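Two-arm bench setup - buy the second arm now or wait until April?
Small Shop Automation > Budgeting and Buying

wemden_bench
Posted December 19, 2022

Hi all, long time reader. We're a small parts outfit, we make and repackage brackets and send them out with a drawing and whatever paperwork the customer wants in the folder. I've got the job of writing the equipment plan for next year and I'm stuck on one line of it, so I figured I'd ask people who have spent their own money on this stuff.

The plan is a pair of small arms facing a shared table, doing two jobs. Job one is bracket handling, pick it up, turn it, hand it across. Job two is paper - turning sheets, getting pages in and out of a binder. My boss Cinzia Monti is fine with job one and thinks job two is me wanting toys.

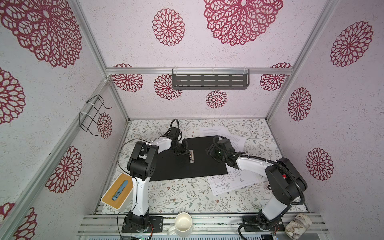 Both arms over the mat, bracket between the grippers

The quote from Caston for a second booth like this is good until the end of the month. It covers the profile, panels, mounts and cabling but no arms. Spare gripper fingers are 952 for a set of 10, and that's the number that made Cinzia put her glasses on. Do I take the whole thing now, or get the booth and one arm and add the other in April when the new budget opens?

plurnex_pat
Buy both arms together. I did the one-now-one-later thing and the second one came with a different controller revision, and I spent nearly 3 weeks getting the two of them to agree on anything. Whatever you save by waiting you'll pay back in evenings.

Also get a cable budget in there as its own line! Hose, ties, strain relief, spare connectors. It always ends up under "misc" and then misc is gone by spring.

greasy_thumb
Going to disagree with Pat. One arm and a decent fixture will do bracket handling all day. If the part is flat with slots in it you can locate it on two pins and you don't need a second arm to hold it. I'd want to see a reason for arm number two that isn't "it was on the quote."

wemden_bench
Fair question. The reason is the handover. We need the part looked at on both faces and the fixture we tried meant somebody flipping it by hand every time, so the person never got to leave. Maybe we made a bad fixture, I'm willing to hear that.

greasy_thumb
You made a bad fixture :) Flip station, small pneumatic, cheap as anything. Put the part down, it rolls it over, pick it back up. Same arm.

mutiso_m
A flip station works until the customer changes the bracket. If wemden's shop is anything like ours the parts change every couple of months and then you're remaking nests. Two arms cost more up front and less every time the drawing changes. Depends how many part numbers you run, so how many is it?

wemden_bench
More than I'd like, and they do change. That's kind of my argument to Cinzia, but I don't have it written down as money yet, just as me complaining in the kitchen.

mutiso_m
Then write it down as money. Hours per changeover times changeovers last year. Mine went through in one meeting once I had that on a page.

plurnex_pat
What about the paper job? I was going to let that one go but I'm curious. Paper is miserable. Bends, slides, sticks to the next sheet.

wemden_bench
Yeah, it's the harder one by a long way. For practice we use whatever printed pages are lying around, so there's a long piece of text about the economics of sports that I have now read far too many times (managers must balance the social benefits, fair competition, and so on for paragraphs). Plus a binder with a line drawing in it.
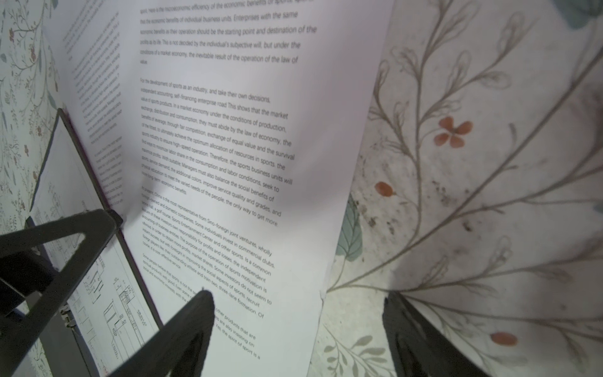
My problem with budgeting for it is that I can't put a date on it. The bracket job I could promise for summer and sleep fine. With paper I don't know what to promise, the sheet curls up and every finger shape we've thought of is good at some part of it and bad at another. So do I put it in as its own line with its own money, or hide it inside the bracket job and hope?

greasy_thumb
Don't hide it. If it's hidden and it slips, the bracket job looks late too. Put it in as a trial with a cap on it, and fingers come out of that cap. And I still say the fingers are overpriced, have you tried printing your own?

wemden_bench
Not for this. Is it worth it if I don't own a printer good enough for flexible stuff?

greasy_thumb
There are print shops that'll do you a handful for lunch money. Get a few shapes made before you sign for the set of ten.

plurnex_pat
Printed ones are OK for trying shapes, I wouldn't run production on them. Mine got sloppy at the pivots. But agreed on the separate line for paper.

And ask Caston if they'll hold the booth price with the arms ordered later on the same PO. They did that for me on a smaller job. Worst they can say is no.

wemden_bench
Oh, I hadn't thought of the same PO thing. I'll call them tomorrow. So what I've got right now is both arms on the one PO if they'll split delivery, cables as a real line, paper as a capped trial, and a couple of printed finger sets before I touch the big order. Greasy, I'll price the flip station too so I can show I looked at it.

greasy_thumb
Price it with the pneumatics included or she'll ask. And post the number, I want to see how wrong I am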